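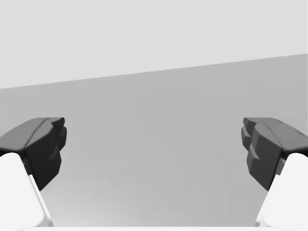 One reviewer in Leltley objected that shelf-life labels are read by shoppers as safety limits, and that any survey of household food waste should separate the two. We adopt this split below.

4.2 Discard behavior by label type

The panel covered 3000 households in Leltley and Prurnberg. Each kept a discard diary through March. Entries were coded by label wording, storage place and stated motive.

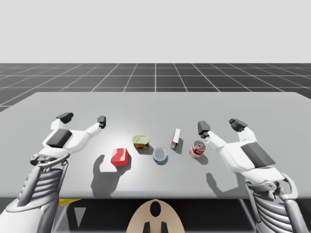 Diaries with fewer than four entries were dropped, which removed 285 households, most of them single-person. Under "best before" wording, 43 percent of discarded items were unopened; under "use by" wording the share was 39 percent. The gap narrows once package size is controlled for. 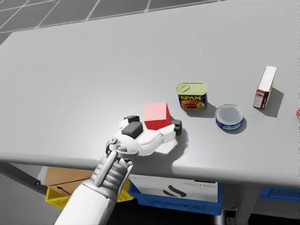 Figure 3. Canned goods and a red cube on a light grey table.

Canned goods were discarded late and in batches — often during a move — and so are poorly captured by a one-month diary. We follow the Masson correction and weight them by

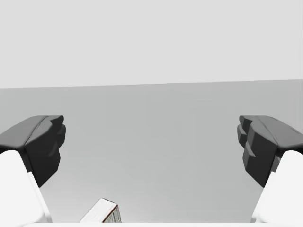 purchase interval, taken from the Orko receipt records. Weighted and unweighted estimates are both given in Table 5. Households without receipt records keep a weight of one.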